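Why Does Toothpaste Foam? (and other stuff about soap)

Kids' Question Page, Basamo Science Corner
Posted January 5, 2025

OK so we got a LOT of questions about bubbles. Bubbles in the sink, bubbles in the bath, bubbles in your mouth at bedtime. Going to try and get through most of them. Grab a snack.

First thing. What is a bubble?

Air with a skin on. Yep. A very thin skin made of water and soap. The water is squished in the middle like the jelly in a sandwich and the soap is the bread, one slice on each side. Super thin bread. Thinner than a hair, way thinner.

Can you make a bubble with just water? Sort of. Shake a bottle of plain water and look quick. Bubbles! Then pop pop pop, all gone. Water is grabby. Each tiny bit of water pulls on the bits next to it, and that pulling makes the top of the water act like a stretchy sheet. Scientists call it surface tension. It's why a bug can stand on a pond. It's also why plain water bubbles don't last, the sheet pulls too hard and snaps.

Soap calms the water down. The sheet gets softer and stretchier, so the bubble can stick around.

How does soap do that?

Soap is made of very tiny pieces called molecules. Everything is made of molecules but soap ones are a funny shape. Think of a tadpole. The head loves water. The tail hates water and wants to be with oil or grease or air, anything else really. So when you drop soap in water all the tadpoles rush to the top and poke their tails out into the air. Heads down, tails up. Crowded up there. And with all those soap heads in the way, the water can't pull so hard.

Now grease. Say you ate pizza and your hands are shiny. You rinse with water and... still shiny. Water and grease don't mix. But add soap and the tails dive into the grease, the heads hang on to the water, and the grease gets broken up into little balls with soap all around. Then whoosh, down the drain. Each little ball is called a micelle. Say it like my-SELL. Good word to know for annoying your brother.

So what about toothpaste?

Toothpaste has a kind of soap in it too. A mild one, OK for mouths. It's called a detergent, same word as the laundry stuff but not the same stuff, so please don't go tasting the laundry stuff. When you brush, the bristles whip air into the spit and water and paste, and there's your foam.

Does the foam clean your teeth? Not much on its own! The brush does most of the scrubbing. Foam helps the paste spread out so it gets to the back ones. There are toothpastes with hardly any foam and they can work fine. Lots of people just like the foam. Feels like something is happening.

Other stuff in a tube of toothpaste:

Tiny gritty bits, to rub off the sticky film called plaque.
Fluoride, a mineral that helps keep the hard outside of your teeth strong.
Something to hold water in so it doesn't dry out and go crusty.
Flavor. Mint mostly. Strawberry if you're lucky.
A thickener, so it sits on the brush insted of running off.

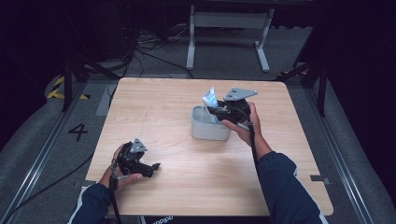

A reader called the thickener part the best bit and wanted more of it, saying that ketchup does the same trick and nobody ever explains ketchup at school. Same reader asked if you could make a bubble out of ketchup. We'll get to that.

Thick stuff first. Toothpaste is weird. Is it a solid or a liquid? Squeeze it and it flows. Stop squeezing and it just sits there in a little worm shape. A real liquid like milk would spread out flat. A real solid like a rock wouldn't squeeze out at all. Toothpaste is in between. It needs a good push before it will move. Ketchup too, that's why you bang the bottle and get nothing, nothing, nothing, then a big splat on your fries.

The push breaks up the loose tangle holding it together. Let go and it starts to stiffen up again. Mayo does it. Hair gel does it. Mud sometimes.

And no, ketchup bubbles are not great. You can get air trapped in there, look at the side of a clear bottle and you might see little pockets. But they can't float off. Too thick and too heavy.

Why are bubbles round?

Because the skin is always trying to shrink. It pulls in from every side as hard as it can, and the air inside pushes back. The shape with the least skin for that much air is a ball. Doesn't matter if your wand is a star or a square or a bunny. Kids always want the bunny wand to make bunny bubbles. Sorry. Ball every time.

When bubbles squash together it changes tho. Look close at foam in the bath. Flat walls! Corners! They share walls with there neighbors to save on skin.

Why the rainbow colors?

Light bounces off the front of the skin and off the back of the skin too. The two bounces mix. Some colors get stronger, some get cancelled out. Which ones depends on how thick the skin is just there. The colors swirl as the skin drains down and gets thinner at the top. If the top goes clear or blackish, get ready, it's about to pop.

Try it: the long lasting bubble test

Ask a grown-up first. You need dish soap, water, sugar, two cups and two straws.

Put 100 milliliters of water in each cup. Add a good squirt of dish soap to both. In ONE cup add a spoon of sugar and stir slow, no foam yet. Wet a plate and blow a bubble dome on it from cup one. Count out loud till it pops. Write it down. Then do cup two. Blow out, never suck in!! Soap tastes horrible.

When we did it last March in the Gritton library room the plain one got to 21 and the sugar one got to 50. Yours will be different, that's fine. Do it a few times each, one go doesn't prove much. Sugar hangs on to water so the skin dries out slower. Dry air makes them pop sooner, so a steamy bathroom is a good spot to try.

Quick ones to finish, running out of room

Is hot water better for bubbles? Warm helps the soap mix in. But bubbles from hot water can dry out fast.

Can bubbles freeze? Yes! Needs to be really cold outside. Little feathery ice patterns grow across the skin.

Do fish make bubbles? Some do, a few kinds build a raft of spitty bubbles and keep their eggs in it.

Why does soap sting your eyes? It upsets the thin wet layer that covers them. Rinse with lots of plain water and tell a grown-up.

Next time: why does bread have holes in it. Send questions to the Basamo box by the front desk, and put your age on if you want.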